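Student project report - Civics and State Government, spring term
By Adhiambo Ndung'u
November

Our question was simple. Does a state rule on carrying knives in public get followed the same way in a small town as it does in the capital? We picked Winville for the small town becuase two of us can get there on the bus.

Background first. The state law we looked at says a fixed blade longer than 3 inches can't be carried openly inside a public building. Passed in one session, hardly any debate, one senator against. Before that every town had its own rule and they didn't match. A hunter could be legal at home and break the law at a gas stop 20 minutes down the road. The bill was meant to fix this. It says state law comes first and town rules on the same subject are void.

Winville kept its town rule anyway. It's still in the code book at the clerk's desk. The town rule is stricter - it covers parks and the ball field too, and folding knives. So which one counts? On paper the state one. We wanted to know what happens off paper.

What we did. Kanini Okoth read the council minutes. Tumaini Athumani wrote the survey and handed it out at the library and the grocery store. I did the interviews. Emmanuel Urio put the numbers together. Winville has 2,302 registered voters and we gave out 297 surveys. We got 200 back, which our teacher said was good for paper forms.

Results. Most people who answered knew there was a rule about knives. Very few knew there were two. When we asked which places were covered, the answers were all over. Parks came up a lot, so people seem to be going by the town rule even though the state says it's void. Hunters did better on the blade length question than anyone else. A lot of people mixed it up with the gun carry law, which is a seperate chapter and has a permit. Knives have no permit at all.

Interviews. Only got two. The town clerk told me the council never voted to repeal because the lawyer charges by the hour and no one has been fined under it in years. Fair enough, but then the signs at the park should come down and they haven't. The second was Nima Mazandarani, who runs the sporting goods counter at Skarkwood. He prints the state rule on a card and gives it out with every hunting knife. Customers bring the card back and say the park sign says something else. He tells them to call the town. The town tells them to read the sign.

The minutes. Kanini found the subject came up in three meetings after the state law passed. First time tabled. Second time tabled. Third time the motion was to "review," and it passed, and then nothing. No review in the file.

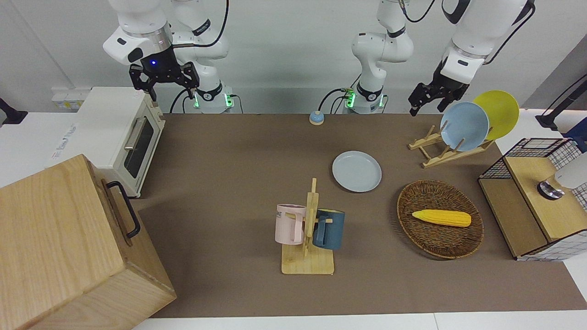
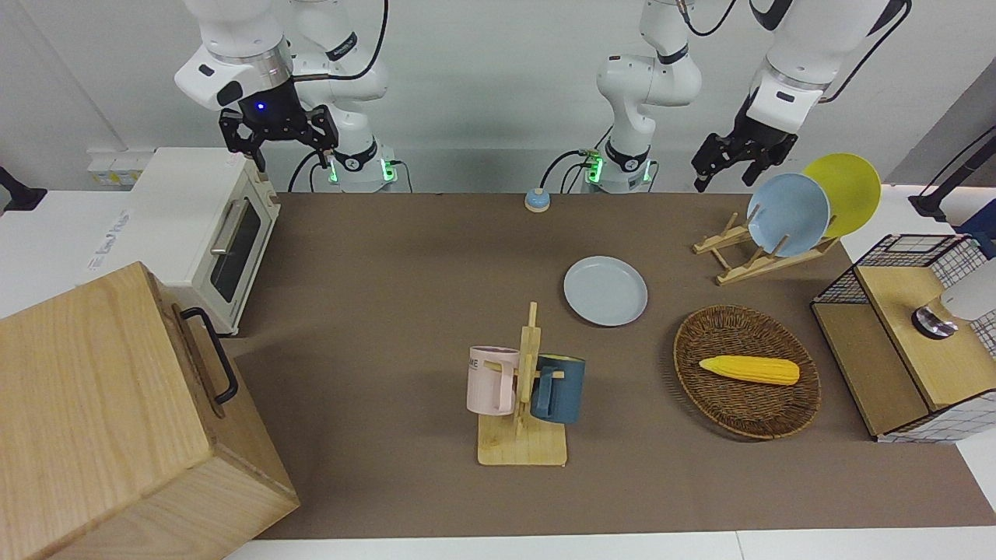
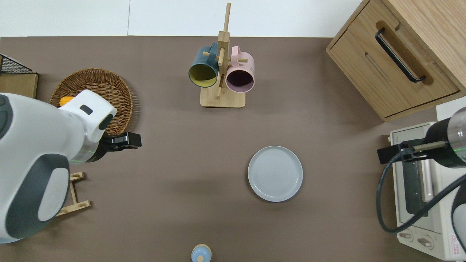
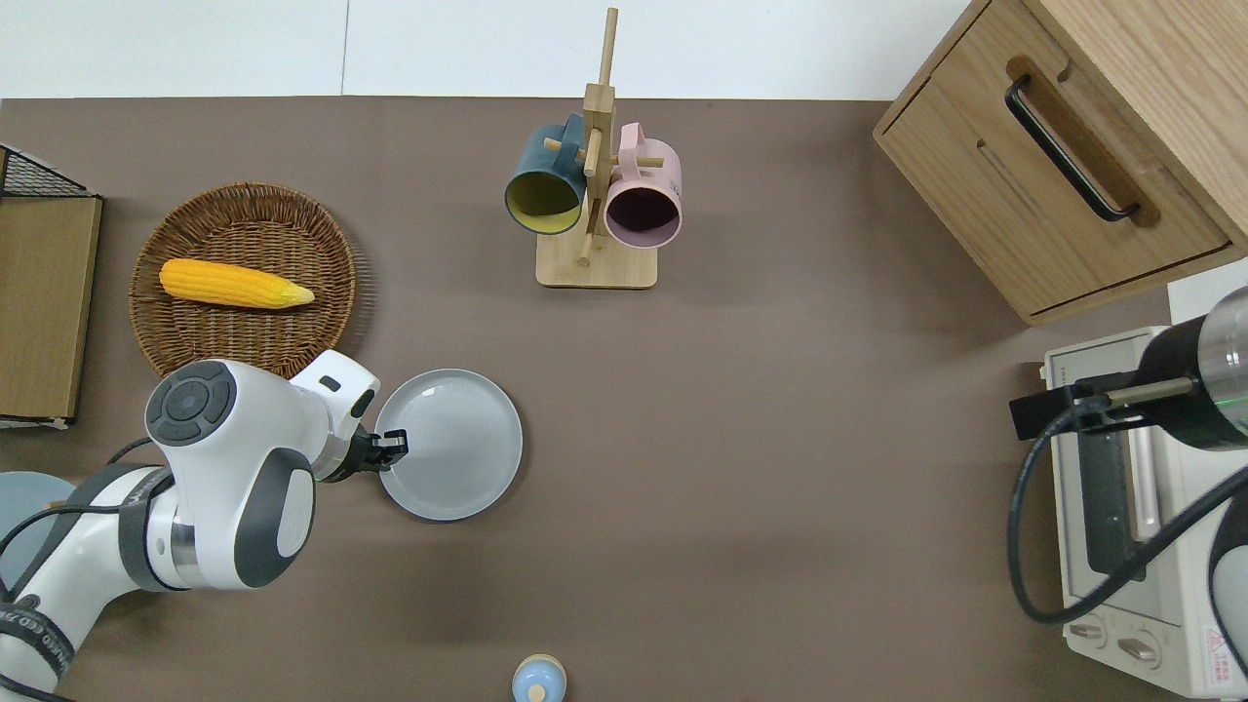

Problems with our work. The survey was too long, page two was skipped on plenty of them. Question 6 was badly worded - it said "weapon" where it should have said "knife," so we threw those answers out. The grocery store crowd was mostly older. We didn't ask for age so can't prove it. We also never got to compare with the capital like we said we would, ran out of time. The plan had been to use Standora as a second small town and that fell through too.

What we think. The state law is clear enough. The town rule is the trouble, it's void but still posted, and people follow what is posted. Tumaini thinks the state should have to send towns a notice with a deadline. Emmanuel disagrees, says it's the council's job and it would take one vote. I lean toward Emmanuel. We did agree the park signs ought to be changed first, whatever happens with the code book.

Still to do: send the clerk a copy, fix the chart labels, type up the second interview properly. Survey forms are in the blue folder in room 12 if anyone wants to check the count.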